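Villca to Open Early Voting for Absent Workers
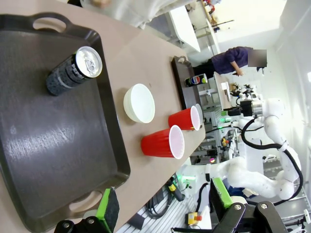 A brown serving tray, a can and cups on a table.

VILLCA — Seasonal workers registered in Villca will be able to vote early in the September council election under a rule approved by the district electoral office.

Some 108 residents employed in Wundar and Skikunel have applied for early ballots. Polling will open at 8 a.m. at the Flirnness district hall and close at 5 p.m.

Voters will choose 13 council members. Early ballots will remain sealed until regular polling ends, the office said. Applicants must present proof of residence and a work contract.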